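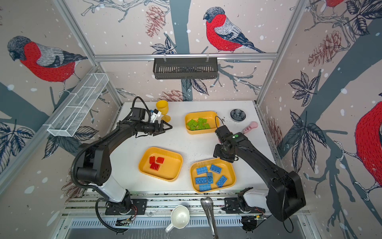 Pikau Sorting Workstation: Interim Progress Report
Prepared for: Olga Medina, Quiroga Fund
Prepared by: Hongmei Liao
Date: 22 Jun 2026
Reporting period: from April to date

1. Status

Work package 3 (table layout and brick sorting by color) is open and on schedule. Work package 2 (booth fit-out) is closed. Spending is within the approved budget and no transfer between lines is requested.

2. Booth and fixtures

The booth is built on aluminum rail. The walls carry the bullfinch and pine cone wallpaper selected in the last period. The paper was hung by Gunther Wiegand and has been accepted with one open item, a lifted seam behind the left post, which will be glued again before the next review.

Two baskets are fixed to the walls: a long white wire mesh basket on the left and a dark slotted basket hanging from the rear rail. Both stay in their current positions. A request to lower the rear basket was considered and declined, as it would reduce clearance over the back tray.

3. Table layout

The current layout uses yellow trays, one color of brick per tray. Green is assigned to the back position, red to the front left and blue to the front right. The yellow goblet is kept at the back left, outside the sorting area. Tray positions are not yet marked on the tabletop. Adhesive corner marks have been ordered from Pelletti and will be fitted on delivery.

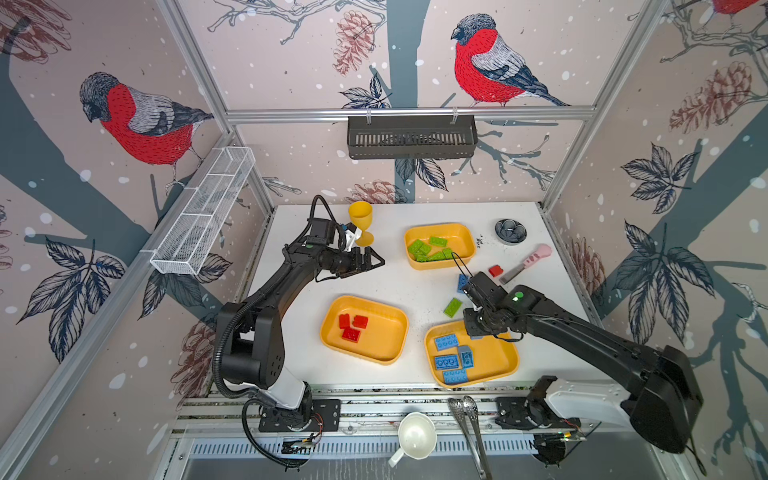
Figure 1. Tray layout with green at the back, red at front left and blue at front right. One brick of each color is still loose on the table.

A sort is recorded as complete when every brick is inside the tray of its color. Bricks may lie in any orientation within the tray. Stacking is not required. Partial sorts are logged with the number of bricks remaining and are not counted toward the target.

The target for this work package is 100 complete sorts. Sorts are logged in blocks of 15, with the tabletop inspected between blocks.

4. Bricks and tabletop condition

The brick set consists of large toy construction bricks in green, blue and red. The start condition is a mixed pile with no fixed orientation. Ottó Orbán has drafted a written procedure for making up the pile, so that studs-up and studs-down bricks occur in every block.
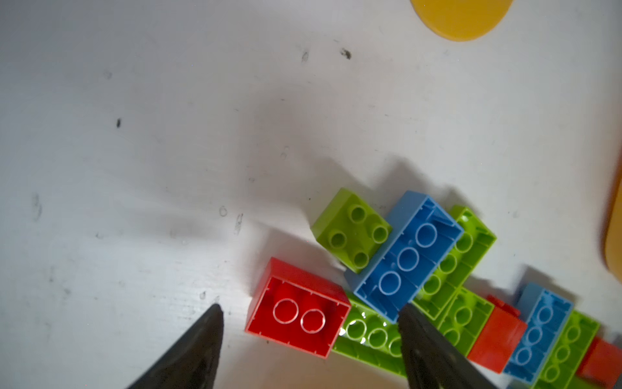
Figure 2. Mixed pile with most bricks upside down. Specks and scuff marks are present on the tabletop.

The white surface shows wear. Cleaning at the end of each block has been added to the checklist. If the marks remain after cleaning, the top will be turned over or replaced from the consumables line.

5. Open items

Glue wallpaper seam, left post: G. Wiegand
Fit tray corner marks: Z. Mansilla
Issue pile procedure, final version: O. Orbán
Decide on tabletop replacement: H. Liao, within 7 working days of this report

The next report will cover the sort log and the tabletop decision.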